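Staling and Storage of Enriched Bread in Shared Student Kitchens

Project report, Food Studies, second year
Group members: Leidy Ayala, Jelle Dierckx, Naveed Minhas
Supervisor: Hrvoje Petkov

1. Background

Bread is among the foods most often thrown away in shared housing. Most published advice deals with plain sliced loaves, and less attention is given to enriched doughs made with milk, egg or butter. The group chose to study rolls of this kind after an informal survey at Trevaskis Hall, where 37 residents answered a short form on what they buy and how they keep it.

2. Method

All rolls were made to a single recipe and baked in the teaching kitchen in November. After cooling, they were divided between three forms of storage: a paper bag, a lidded tin and a sealed plastic bag. All were kept on the same shelf, away from the window. Members of the tasting panel scored each roll for softness, smell and general appeal. Scores were entered on paper and copied to a shared sheet the same evening.

The plaited shape was chosen because it tears easily into portions — a practical point when samples must be shared without a knife.
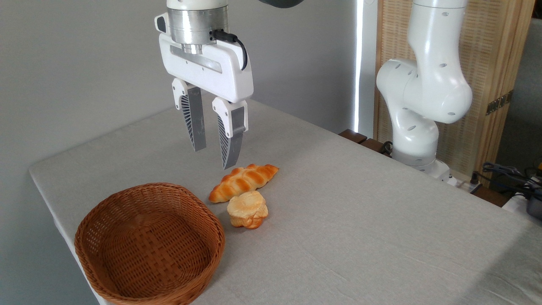

3. Results

Rolls kept in paper lost their softness first, and most of the panel rated them as stale on the second day. Rolls in the tin held their crust better but were judged slightly dry. The sealed bag gave the softest crumb throughout, although several tasters disliked the leathery surface. Of the 90 score sheets handed out, 29 were incomplete and were left out of the averages.

4. Limitations

The panel was small and drawn from one building. Room temperature was not controlled, and the heating was off for part of Wednesday. One batch was also baked slightly longer than the others, as recorded in Appendix 2.

5. Acknowledgements

The group thanks Senad Obradović for access to the teaching kitchen and for his comments on the first draft of the score sheet.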